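Re: [tokcombe-transit] Route 8 changes and the depot bridge

From: Araba Aryee
To: tokcombe-transit list

Aurelia Auer wrote:

> Hi all,
>
> I went through the draft service plan over the weekend and I have some
> concerns before the comment period closes. The plan moves Route 8 off
> Cillavard Street while the depot bridge is being rebuilt and sends it
> around by Mokgethi Avenue. I understand why they can't run a full-size
> bus over a bridge with one lane open. What I don't see is any plan for
> the people who board between the library and the bridge. The nearest
> stop on the detour is up a steep hill with no sidewalk on one side.
>
> Also, the plan says the detour will last "through construction" and
> gives no end date. The last time they said that, on the Lanetti Road
> job, the temporary stops were still in use two winters later.
>
> Does anyone know whether the grant for the bridge covers a shuttle?
> And does anyone have the ridership numbers for those stops? The draft
> only gives the total for the whole route.
>
> Aurelia

Aurelia, thanks for reading the whole thing. I have answers to some of this and not all of it.

On ridership first. I asked the transit office for the stop-level counts in April and they sent me a spreadsheet. Route 8 has 1552 boardings on an average weekday. Of those, 360 are at the four stops that would lose service under the detour, counting both directions. The busiest of the four is the one outside the clinic, and the second busiest is Cillavard and Fourth. The other two are small, but one of them serves the senior apartments, and I would not judge that stop by its boardings alone. A fair number of the people who use it have walkers or shopping carts and are not going to make it up to Mokgethi Avenue.

The counts come from the automatic counters on the front and rear doors. The office told me the rear door counter on the older buses misses people when a crowd gets off together, so I would treat the getting-off numbers with more caution than the boardings.

On the grant. The bridge money is a mix of federal and state funds and a local match. The city's summary of the application has a line called "maintenance of traffic." That line pays for the signs, the temporary signal, the flaggers and the detour striping. I asked whether it can also pay for transit service during construction, and the answer I got was that it might be allowed but it was not written into the budget, so it would take an amendment. The person I spoke to didn't want to guess how long an amendment takes. My own experience from the Lanetti Road job is that it takes longer than anyone says at the start, and that nothing moves until the council asks for it in writing.

So if we want a shuttle paid for from the bridge project, the request has to go to the council now, while the contract is still out for bids. Once there is a signed contract, every change becomes a change order and the city gets very reluctant.

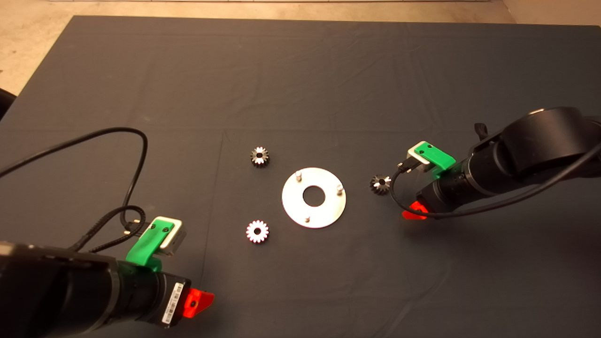 There is a second way to do it, which is to run the shuttle out of the regular operating budget using one of the small buses from the dial-a-ride fleet. Those are short enough and light enough for the one-lane section. I checked this against the posted limits in the draft traffic plan and there is room to spare on the weight. The trouble is drivers. The dial-a-ride service is already short in the afternoon, and the office won't take a vehicle off it without someone to drive it.

What I would ask for is a small bus running back and forth between the library and the far side of the bridge, every half hour, from the start of morning service until early evening. It could meet Route 8 at both ends. Riders going downtown would have one transfer they don't have now, and the transfer should be free. Right now a paper transfer is only good in one direction, and the drivers are strict about it, so somebody has to change that rule or at least put out a notice suspending it. I would put the notice in our comments as a separate item so it doesn't get lost.

On the end date, I agree with you and I think it is the most important point in your message. The bridge contract will have a completion date in it, with a daily penalty if the contractor runs over. There is no reason the service plan can't name the same date. If the bridge is late, the transit office can come back to the board and ask for an extension in public. On Lanetti Road nobody had to ask for anything, and that is how the temporary stops lasted as long as they did. I still have the photos of the one with the shelter propped on blocks, if anyone needs reminding.

A few smaller things I noticed in the draft:

The map on page four shows the detour turning left from Mokgethi onto Depot Road. Left turns there are banned in the afternoon peak. Either the map is wrong or they are planning to change the sign, and the text doesn't mention it.

The timetable adds six minutes to each trip for the detour but leaves the layover at the east end the same. I rode the detour in my own car in the late afternoon and it took me nine minutes longer than the current route, without making any stops. If they keep the schedule as drafted the buses will leave the east end late all afternoon.

The bike detour is shown on a different map from the bus detour, and they share the narrow part of Depot Road under the rail line. I don't ride there myself, but people who do should look at it. The lane is not wide enough for a bus to pass a bicycle, and there is a storm drain on the right side with the slots running the wrong way.

The plan has no drawing for the temporary stops on Mokgethi. It says they will be "accessible where feasible." I would like to see a list of which ones are feasible. At the hill stop you mentioned, a wheelchair ramp would come down on grass.

The cost figure for the new signs and stop poles also looks odd to me. The table gives $1025 per stop in one place and then uses a different number for the total. It may be that two of the poles are being reused from storage. Someone should ask, as it would be an easy thing to correct now.

For the meeting, the draft is second on the agenda and comments are limited to three minutes each. I would suggest we divide it up. I can take the shuttle and the grant question. Aurelia, would you take the end date? You have the Lanetti Road history better organized than I do. If someone else can speak to the timetable, ideally a person who rides the 8 in the afternoon, that would help more than me reading out my stopwatch times.

Written comments count the same as spoken ones, and they are accepted until 5 p.m. on the day the period closes. Please put the route number in the subject line. Last year a batch of ours was filed under the wrong project for want of it and the board never got them before the vote.

I have put the spreadsheet in the list's files area along with my notes on the draft. The stop names in the spreadsheet are the internal ones, so the clinic stop is listed as "Cillavard NS Mill" and the senior apartments are "Cillavard FS Orchard." NS and FS mean near side and far side of the intersection. The second tab is the same data for Saturdays, and it is missing the last few trips of the day. I have asked for those and will post them if they come in before the meeting.

One question back to the list. Does anyone know who owns the gravel lot next to the bridge on the library side? The shuttle would need a place to turn around, and the only other spot is the library's own parking lot, where the entrance is tight. If it belongs to the railroad we should probably forget it, but if it is the city's then it could be in the request to the council.

Araba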